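Firkance publishes good practice guide for robot arms working in ordinary homes

Free guide sets out floor, furniture and handover rules for two-armed machines used around household tableware
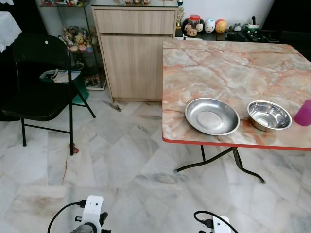

Nandi Botha

TONDDALE, 15 October 2025 – Firkance has published a good practice guide for teams that run two-armed robots in lived-in homes. The guide is called the Tonddale Household Code. It is free to read and copy, and it applies to all Firkance home sessions from the first working day of December.

The code has 19 rules. They cover the room, the machine, the things the machine handles and the people who live in the house. It was written over the past year by Firkance and the testing firm Slaoui, with comments from operators and from householders who have taken part in home sessions.

Most existing safety rules for robot arms were drawn up for factories, where the arm has a fenced area and the floor is marked. Homes have folding tables, chairs that get moved, and shelves of things people care about. A steel plate and a steel bowl on a folding table are a normal day's work for these machines, and the guide starts from that kind of job.

"We had operators asking the same things every week," said Gerrit Moodley, head of field operations at Firkance. "Can I move the family's chair? How near the edge can a bowl be? Who says stop? They were getting different answers depending on who picked up the phone. Now there is one answer and it is written down."

The main points of the code are as follows.

Furniture. A folding table may be used as a work surface if its legs are fully opened and it does not rock when pressed at each corner. Chairs that are not part of the task are moved out of reach of the arms or recorded on the room sheet as staying put.

Floor. The operator checks the floor before the machine is switched on and again after every break. Small loose items are picked up and handed to the householder. On smooth tile, the base must be tested for slip at working speed.

Tableware. Metal dishes are allowed from the first session. Glass and china are allowed only once the team has completed 13 sessions in that home without a dropped item. Shiny bowls and plates need a separate check, as reflections can confuse the cameras.

Ornaments and display cabinets. Household belongings stay where the family keeps them. The operator sets a limit on arm travel so that neither arm can reach them, and cabinet doors are kept shut while the arms are powered.

Cables. Cables on the arms must have enough slack for the full range of movement and must not hang where they could catch on a table edge or chair back. Plugs are checked by hand at the start of each session.

People. At least 2 trained adults must be present, and one of them does nothing but watch and hold the stop button. Anyone in the household can end a session at any time and does not have to say why.

Records. Each team keeps a room sheet, a fault log and a list of anything broken or marked. Householders get a copy within 3 working days.

Heiðrún Þrastardóttir, who led the drafting at Slaoui, said the section on belongings took the longest. "Our first version asked families to clear the room. They didn't like it and the operators didn't either. A cleared room is a different room, so we rewrote the rule around limiting the arm."

Teams outside Firkance are welcome to use the code. Zedlow, which trains robot operators, will add it to its basic course, and will run up to 3 open briefings for other firms before the end of the year. Shengli Wei will lead the briefings.

The code is voluntary and does not replace national law or existing machinery standards. Comments on the text can be sent in by householders as well as by firms, and will be read by Getsemaní Serrano, who looks after revisions at Firkance.

Notes to editors

Firkance runs household robot sessions from its office in Tonddale. Slaoui tests robot arms and grippers for other companies.

Printed copies of the Tonddale Household Code and blank room sheets are available from the Firkance press office. Interviews with Gerrit Moodley can be arranged on request.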